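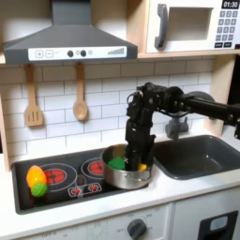
How many demonstrations does a small arm need before it can learn to move food in and out of a pot?

For the setup I use, 21 good ones per task get you a policy that works on the positions you showed it, and quite a few more are needed before it copes with positions you didn't.

Posted in February, filed under robot notes

I have been working on this on and off through the winter. The arm is a hobby-class build and the policy is a plain imitation model, trained on recordings of me driving the arm by hand. My project folder is called Pruvow, so I'll use that name for the whole thing.

The question I started with was whether it is better to record many short demonstrations or fewer long ones. A short one is a single move: reach in, close, lift, set down. A long one chains several moves together without stopping. I had read arguments both ways and wanted to see it on my own hardware.

I recorded both kinds. The short set was cut down until it had 1051 clips across all tasks. The long set had far fewer recordings but close to the same total time. Same arm, same camera position, same toy kitchen, same training settings.

On single moves the short set won, and it wasn't close. The arm lined up better over the pot and closed on the food at a more sensible height. The policy trained on long recordings tended to drift. It would come down toward the rim, hesitate, and go back up. Sometimes it did that until I stopped the run.

On chained tasks the result went the other way. The short-clip policy would finish one move and then do nothing useful, since nothing in its data showed it what comes after. The long-recording policy was sloppier but it kept going. Out of 31 chained trials it completed 13. The short-clip policy completed two.

What I did next was mix them. I trained on the short clips first, then continued on the long recordings at a lower learning rate. This gave me most of the accuracy of the first and most of the follow-through of the second. I haven't run enough trials on the mixed version to put a number on it that I'd defend.

Some things I would tell anyone trying this.

The pot is harder than the counter. Once the gripper is below the rim, part of it is hidden from a camera placed in front, and the policy has to act on what it can still see. My early demonstrations went straight down and straight up every time. When I began recording some approaches at a slight offset, with a correction near the rim, the trained arm started making the same kind of correction.

Bad demonstrations cost more than missing ones. I had a batch where I was tired and kept bumping the side of the pot. I left them in at first because I wanted the volume. Taking them out improved the results more than adding the same number of clean ones did.

Shiny surfaces were a problem for a while. I switched the lamp to one side and the hesitation over the pot got less frequent. I didn't test that properly, so take it as a hunch.

The tool I used for trimming clips is Femero, a set of scripts I've been adding to for about a year. It is not in a state to share. The logging part is cleaner and I may put that up once I have removed the hard-coded paths.

The next thing I want to try is changing the food between training and testing. So far I have tested with the same pieces I trained on, which makes the numbers look better than they should. I also want to move the pot between trials by more than a finger's width. I expect the success rate to drop a lot, and I'd like to know how far.

Recent posts
Setting up Proltura on an old desktop
Why I stopped smoothing my joint recordings
Bangash gripper fingers, second version
Cable routing on a small arm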